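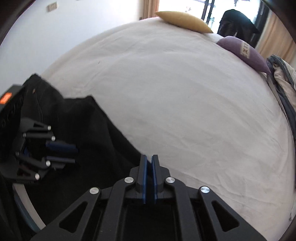 Figure 4. Laundry task, view from the camera on one Sudora gripper, second gripper coming in from the left over black fabric. Bed 3, daylight.

4. The Sudora kit in home use

4.1 What was bought

The kit under review is the Sudora two-hand set, sold by Jovden. Two hand-held grippers, two wrist-side cameras, a charging block, a carry case, and a one-year seat on Bugti, the upload and review service. We paid list price. No loan units, no discount, and Jovden did not see this section before it was sent out. All results are for the software build dated 14/02/2025. A later build came out in June, after we had stopped recording, and we did not go back and redo anything with it.

The pitch is simple. A person does housework with the grippers in place of bare hands, the cameras record, and the recordings are used to train an arm with the same fingers. Jovden sells the matching end tool too. We did not buy it. Our arm at Flaltholm has its own mount, so we printed an adapter and moved one pair of Sudora fingers over to it. This matters for Section 5, less here.

4.2 Tasks and homes

Three tasks: laundry on a bed, dishes into a rack, shoes onto a shelf. Most of this section is on laundry. It gave the most trouble and it is the task the product page leads with.

Laundry was done on beds in people's own homes. We did not dress the rooms. Pillows and blankets stayed where they were, curtains were left open or shut as found, and whatever light came in came in. Fig. 4 is fairly typical of what the review page gives back: a lot of sheet, a dark garment-sized patch of cloth to one side, a bright window or glass door at the far end. The operator was told only to fold the item and leave it flat. Order of folds was up to them.

In total 3,265 clips were recorded over the three tasks. Of these 2,173 passed the Bugti check and our own second look. Laundry makes up 600 of the passed clips. A clip is one item from first touch to release, however long that takes. Long ones were not cut.

4.3 Grip and linkage

Good first. The fingers close parallel and stay parallel, even when cloth is pinched near the tip. The blue pads are the best part of the kit. They hold a single layer of thin cotton without the operator having to squeeze hard, and they wipe clean. After 80 hours on the same pair we saw a light polish at the tips and no tearing.

The linkage is open, with wide cut-outs in the outer arms. Keeps the weight down. Also catches things. Loose threads, drawstrings, one earbud cord. With knits we had snags often enough that two operators began closing the fingers fully before sliding under the cloth, which then shows up in the data as a habit. Anyone training on it should know this. A thin cover over the cut-outs would fix it, and we would pay for one.

Pins: tight on delivery, all of them. On the left unit an outer pin worked loose during the second week and gave a small side play at the tip. A quarter turn and a drop of thread lock. The manual does not mention checking them. It should, on page one.

Trigger travel is long. Fine for dishes. For cloth, where the fingers open and shut all the time, hands got tired. Operators with small hands said so first but everyone got there. Breaks were taken every ten minutes in the end, and the later clips are better for it.

4.4 Camera view

The lens is very wide. Straight edges bend – the far edge of a bed comes out as an arc – and the corners go dark. Bugti ships a lens file to undo the bend. It works well in the middle and leaves some stretch toward the sides. We trained on the raw view and would do so again.

What the wide lens buys is that both grippers can be seen at once in two-hand work. In Fig. 4 the second gripper is partly in view at the left and a little blurred, and that is still enough for the tracker to get a relative pose out of it. With a narrower lens we would have lost it. Relative pose between the hands was the number we cared about most for folding, and it held up in the majority of laundry clips without any extra markers on the bed.

Blur is the weak spot. Exposure is set automatically and there is no lock in this build. When a window fills the top of the view the setting swings, the window goes white, and for a moment the shadows go too. Black cloth suffers the worst. On black items the folds are faint lighter and darker bands, and that is all a model has to work from. Pale sheet under black cloth makes a nice hard outline, so the outer edge is easy. Inner layers, not really. We saw pick errors on the second fold of black items far more than on the first, both in our labels and in the trained policy.

We asked support for an exposure lock. Reply came the same day, polite, said it was planned. No date given.

The foreground gripper also takes up a good piece of the bottom of every image. Its body blocks exactly the spot just in front of the wrist. Reasonable design, since the fingertips stay clear, but a cloth corner that ends up under the linkage is gone as far as the camera is concerned. Operators learn to lift and look. A model does not unless it is shown enough lifts.

4.5 Tracking on plain bedding

This was our main worry going in. A smooth sheet has nothing on it. The tracker needs points, and shallow wrinkles are poor points, more so when they shift each time someone leans on the mattress. Our guess was that laundry clips would fail at a much higher rate than dishes.

They did fail more, less than feared. Things at the far side of the bed do a lot of the work. Patterned pillows, curtains with deep folds, door frames, an outlet on the wall. Where the room beyond the bed was busy, tracking was steady. Where the operator faced a bare wall it drifted, and clips were dropped. Turning the operator to face the busy side of the room was the cheapest fix we found, and we added it to the start sheet for all homes after the first.

Moving parts in view did hurt. A curtain in a draft was the worst case. The tracker took the curtain as fixed and moved the hand in its place. Bugti flagged only part of these. We caught the rest by plotting path height and looking for a slow wave in it. Crude, works.

4.6 The Bugti service

Upload is by wired link to a laptop, then up to Bugti overnight. No way to keep data local on the basic seat. For recording inside homes this is a real problem and it cost us one home, where the family was happy with recording but not with the upload. A local option exists on the higher seat. We think it belongs on the basic one.

The review page is quick and clear. Each clip gets a green, amber or red mark, with the reason on hover. Green was nearly always right. Red was mostly right. Amber is a grab bag, and we ended up watching every amber clip in full, which took longer then planned. Marks can be exported, reasons can not. We copied them by hand. Please fix.

One more gripe. Clip names are set by the service and can't be changed. Left and right recordings of the same clip get unrelated names and have to be matched on start time. After a clock reset on one unit we lost the match for a full morning of laundry work and had to line up the clips by eye, using the moment both grippers first touch the cloth.

4.7 Would we buy it again

For dishes and shoes, yes. Set up is short, the grip is good, and the clips are usable the next day. For laundry, yes with conditions: light-colored items first, operator facing the busy side of the room, pins checked weekly, and somebody with time set aside for the amber clips. For black or very dark cloth we would wait for the exposure lock.

Limits of this review. One kit, one pair of units, so the loose pin may be bad luck. We did not test the sold end tool, only our adapter at Flaltholm, and any finger flex in the adapter is ours and not Jovden's. Operators were all adults with some practice by the time the counted clips were recorded; first-day clips are not in the totals. No night recordings. No duvets or fitted sheets as items, only as background. Heavy towels were tried briefly and given up, the fingers do not open wide enough for a folded stack.

Training on the passed clips, and how much the black items pull down the fold score, is taken up in Section 5.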